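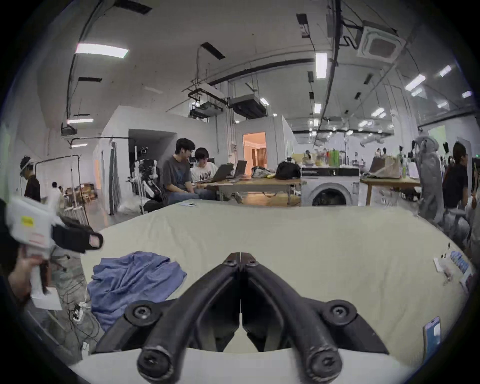
Blue cloth on a cream sheet, Plimthorpe.

Plimthorpe Linen Library, progress report, 10/9/19

We've had a great summer! Families borrowed 211 bedding sets between June and the end of last month, and more than 69 of them had never used the library before. Sharon Sang now runs the sewing table on two evenings, and it fills up fast (we had to bring in extra chairs). Cường Lại has finished the new lending cards, in English and Vietnamese.

Crib sheets are still short. We have 47 and could lend twice that. The next part of the grant will go there first, then to a second dryer for the Clarkov Street room.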